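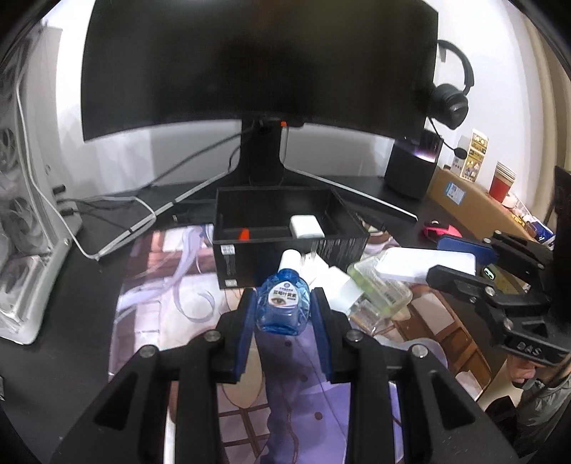
How do you keep the framing the same when you photograph one landscape every day for a year?

Fix the position of the camera physically, lock every setting that changes the angle of view, and correct what error is left in software against points in the picture that do not move.

The rest of this post explains how I did that at Lerkeo, and where it fell short.

Lerkeo is a shallow pond on the north side of Brosdale, with reed beds on two sides and a low ridge called Bondo behind it. I photographed it from the same spot every day from the start of September last year to the end of August. The period includes a leap day, so the series has 366 frames. The subject is the waterline and the reeds. Birds appear in a fair number of the frames, but I made no effort to include them and no effort to wait for them to leave.

The position

A tripod left in place was not an option. The bank is public and the ground goes under water in winter. I used a steel fence post that was already there, with the landowner's permission, and bolted a flat plate to the top. The plate has two locating pins. The camera base drops over the pins and is held down by a single clamp.

My first version had one pin and relied on a scribed line for rotation. Lining up by eye against a scratch in metal is less accurate than it sounds, especially with gloves on. Frames from the first few days show the ridge drifting left and right by a visible amount. After I added the second pin the drift went away almost completely.

The post itself moves. I had assumed it would not. Between the driest part of the autumn and the first hard frost it leaned toward the water, enough to shift the top plate by 3 mm. That is negligible for the ridge and very obvious in the near reeds. Lean also tilts the horizon, so I put a small level on the plate and began writing down the reading each day. I did not correct the post. Any adjustment would have put a step in the sequence, and a slow change is much easier to remove later.

The lens

I used a fixed 45 mm lens throughout. A zoom would have been more convenient on mornings when something interesting was happening at the far bank, and it would also have ruined the series. Even with the ring taped, most zooms creep a little when carried.

Focus was set once on the ridge using magnified live view and the ring was taped. I checked it again at each change of season. The taped position was slightly off in the cold, probably from contraction in the barrel, and I retaped it in midwinter. The change in focus produced a tiny change in framing. You will only see it if you flip between the two frames at full size.

Aperture and white balance stayed fixed. Shutter speed was the only thing I let vary. I did not use a polarizer at any point. It would have cut the glare off the water, but its effect depends on the angle of the sun, and across a year that turns into a second variable that cannot be taken out afterward.

Time of day

There are two sensible choices. One is a fixed clock time, which gives you the change in sun height as part of the record. The other is a fixed offset from sunrise, which keeps the light more even and hides it. I chose the second and shot 45 minutes after sunrise. In June this was unpleasant. In December it was the only convenient part of the project.

If I were starting again I would probably use clock time. The offset method gives a consistent low side light, and the set looks good as a grid, but a viewer has less information about the season than I expected. Snow and leaf color have to do all the work.
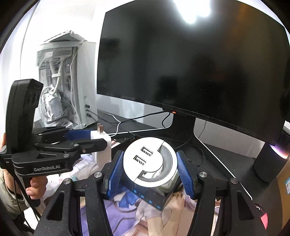 Alignment

I chose three control points: a notch in the ridge line, the top of a concrete drain on the far bank, and a boulder at the left edge of the reeds. The drain disappeared under the water for part of February. For those frames I used a gatepost farther back, measured against the drain in frames where both were visible.

Each frame was rotated and shifted to fit the points. I did not allow scaling or warping. Warping will give you a closer match, and it will also bend the reeds to achieve it. I prefer a small honest error at the edges. After alignment I cropped the whole set to the area common to every frame, which cost less than I had budgeted for. Leave extra room around your composition when you set it up. I did, though more on the sky side than was needed and less at the bottom, where the post's lean did its damage.

Files and prints

I kept the raw files and a text log with the date, shutter speed, level reading and one line on the weather. The log proved more useful than any of the metadata. Several times I could explain a strange frame only by reading that there had been fog on the lens, or that I had arrived late.

Test prints were made on Orlandini matte paper at 60 cm wide. At that size the fog frames hold up well and the flat gray frames, of which there are many, look dull one at a time. Hung next to each other they are better. The differences between neighboring days become the thing you look at – mostly water level, sometimes just the direction the reeds are leaning.

I have not decided between a full grid and a single row. A row of the complete set would need a wall longer than any I can get in Brosdale. A grid is practical, but it breaks the year into lines, and the eye then compares frames vertically that have no particular relation to one another. Making each line one month long solves part of this and leaves a ragged right side, which I can live with.

The plate came off the post at the end of August and the bolt holes have been filled. The two pins had worn slightly on the side facing the water. I have measured the play and will add it to the log before archiving the lot.

Posted September 3, 2020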